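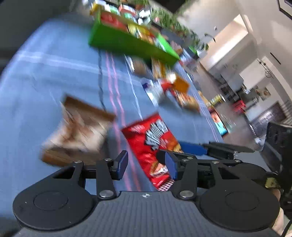 ## 4. Packing snacks, and why I keep coming back to it

When people ask me whether a machine can do the housework yet, I ask them which part. Vacuuming, sort of. Folding a towel, on a good day, if you have time for a coffee while it happens. Putting the groceries away is where I start to mumble, and I'd like to spend this section on the smallest version of that chore I know: picking up packaged snacks from a table and getting them into an open box.

It sounds like nothing. My nephew could do it at three (he'd eat some of it, but he could do it). In our trials the robot arm was given 400 attempts with mixed packages on a cloth-covered table, and the result depended so strongly on the kind of package that I've stopped quoting a single success rate. Small cartons were almost boring. A carton has flat sides, it stays the same shape when you squeeze it, and if the fingers come in a little crooked it turns to meet them. Bags do none of this! A pillow bag is mostly air, the contents slide to one end, and the crinkled seal at the top tempts the planner every single time, as it looks like a handle and folds over like a wet leaf.
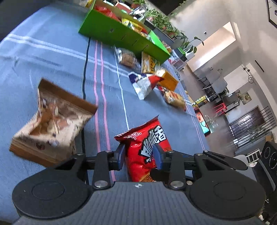

*Household Manipulation Group, Department of Mechanical Engineering, Serley Institute*

We did compare against people, and I think the comparison has to be made carefully. A person using their own hands isn't a fair yardstick for a two-finger machine. A person working a two-finger gripper by hand is a much better one: same jaws, same pads, same stupid lack of a thumb, but with a human brain deciding where to put them. Frøydis Solberg argued for this from the start and I resisted it for months, mainly out of stubbornness. She was right. With the gripper in hand, people were clumsy for the first few minutes and then settled into habits that none of us had programmed.

The habit I like best is the stand-up. Given a bag lying flat, several of our participants pinched one edge and tipped the bag upright before they tried to carry it anywhere. They didn't mention doing it in the interviews afterward, and when I asked Birger Tveit about his own runs he flatly denied it until we watched them together. Our planner at the time treated every pick as one motion, down and up, with no room for a bit of fiddling in the middle. Adding a separate tipping step brought the median bag pick down from 38 seconds to roughly 20, and I would happily have taken less.

Then there is the cloth. We could have used a bare tabletop, as in our earlier Girkley trials, and the numbers would look nicer. But people have tablecloths, and a tablecloth moves when you push on it. The arm would press down beside a bag, drag the fabric an inch, and close on the spot where the bag had been a moment earlier. It also ruffled neighboring packages, so one bad pick could spoil the next two.
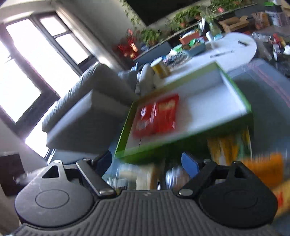
Clutter in the rest of the room mattered less than I expected, apart from the light. Bright windows washed out the foil packaging in late-morning runs, and our package detector (the Eide model, retrained on our own pictures) would lose the edge of a bag completely. Drawing the blinds fixed most of it. I don't consider that a solution, as I can't see anyone buying a household robot that wants the blinds drawn before it will put away the cookies.

Where does that leave the chore? If your shopping is all boxes, I'd say a machine can do it now, slowly. If it's a normal shopping bag, with foil pouches, soft cakes in thin wrappers and something round that rolls, I'd say no. Soft cakes are the worst of the lot. Out of 7 cake types we tried, only 2 came through the arm's grip in a state I would serve to a guest, and turning down the closing force just meant we dropped them. Gøran Ekström thinks a tactile pad would settle this. I think it would help with squashing and do very little for choosing where to grab, and we've agreed to keep arguing about it in Section 6. 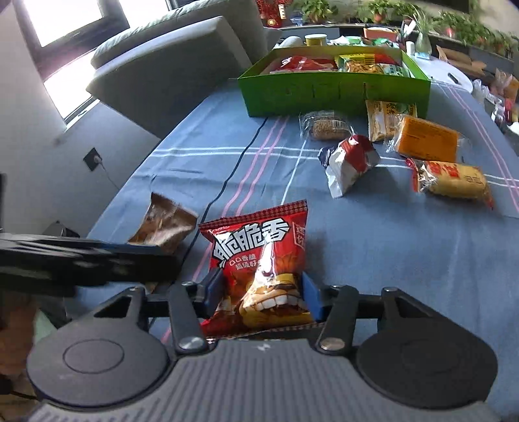 **Figure 1.** Upright grasp on a bag of 脆脆香, with the pads against its sides. The green box behind it holds more packaged snacks.

The grasp in Figure 1 is the one I'd most like the arm to copy. The pads press on the sides of the bag and leave the serrated seal alone, whereas our planner, left to its own preferences, goes for the seal. We tried penalizing seal grasps directly, and the planner responded by choosing the bottom corners, so the version tested in Section 5 scores the whole side of the bag instead.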